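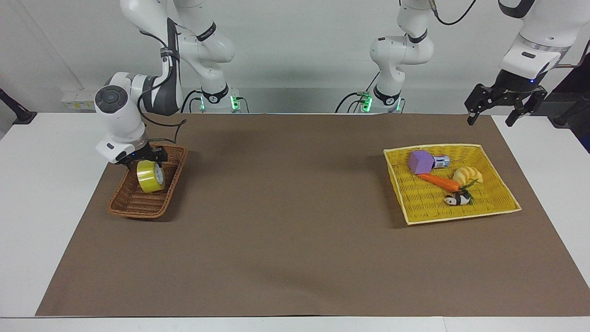
Handville hillclimb thread, because I've been up since five and I'm buzzing. Practice day done, timed runs tomorrow morning!

First off, the hill. They've resurfaced the bit below the chapel and it is so much smoother. Last October you could hear every car skip over the bumps there. Now they just go.

Ludger Kuhlmann was quickest in practice in the little Mundura single-seater. He braked so late for the hairpin that the whole bank went "ooh" together. Lovely thing to be part of.

Had a quick word with him in the paddock afterwards. He reckons there's more to come once the tyres are warmed properly, and he wasn't happy with second gear out of the hairpin. Quickest of the day and still grumbling, I love it.

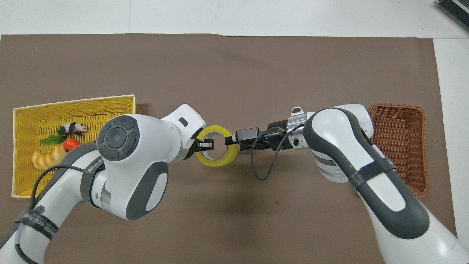

Do the practice times count towards the final result?

Only the timed runs count. Everyone gets 2 of those and the better one stands, so a scruffy first go isn't the end of your day.

Back to the cars. The Drolteo team brought the old saloon back after its gearbox trouble at Acuña and it sounded glorious (my ears are still ringing, worth it). Bit lazy off the line, but through the top esses it was flying.

The course is 1,808 metres, for those who asked. Doesn't sound like much until you walk it with a rucksack and a flask. My calves have opinions.

The marshals were brilliant again. One car went off at the chapel, driver fine, and they had the hill running again before I'd finished my sandwich.

Car 506 is my one to watch tomorrow. First season, tiny engine, and she got tidier with every run. If it stays dry I think she'll surprise a few people in the small class.

More from the hairpin in the morning. Come and say hello, I'm in the orange hat!

Comments

hairpin_hal: Great stuff, wish I'd made the trip. Is the top car park open?

Moss: That saloon! Heard it from the village.

T. Penny: 506 is my niece, she's read this out to the whole family twice.

Print this page | E-mail this page

Contact | Copyright Handville Hill Notes | Back to top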